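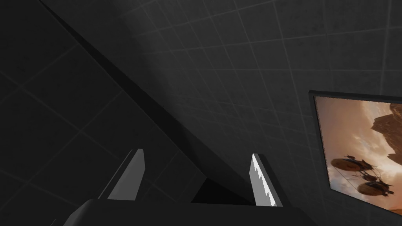 Why do some armies put missiles on trucks if fixed silos are cheaper to guard?

A launcher that moves is harder to find, so an attacker has to search a large area before it can aim at anything.

Student project report
Road dispersal of mobile launchers: a map study
Gillespie Kerr

Purpose
My project looked at how road quality limits where a heavy mobile launcher can hide. Most articles I read give a range circle and stop there. A launcher weighing as much as a loaded logging truck can't use every road inside that circle, and bridges and soft shoulders take a lot of the map away.

Method
I used a made-up country with two garrisons, Deltine and Pellden. The map had 2,112 road segments. Each one got a surface grade, a width and a bridge limit where there was a bridge. I set the launcher at 90 tons and let it drive from its garrison until a time limit ran out. Any segment with a bridge rated below that weight was closed.

I ran the model with all roads open, then with the weight rule, then with the weight rule plus a spring thaw that closed the dirt roads.

Results
With every road open there were 800 possible parking sites in reach of Deltine. The weight rule and the thaw together left 273. Most of the loss came from one river west of the garrison, where none of the small bridges could carry the load.

Pellden did better. Its main road is paved on both sides of the river and the thaw changed little there. I had expected the opposite, as Pellden has fewer roads in total.

Problems
The time limit was the same in all runs, which is too simple. A driver would slow down on a wet road. I also treated forest cover as present or absent, and a real planner would want to know the tree type and the season. The model has no decoys or support vehicles in it.

Next steps
In June I plan to add the support trucks, which are lighter but need somewhere to park as a group. I would also like to run the Deltine case again with one bridge strengthened, and see how many of the closed sites come back.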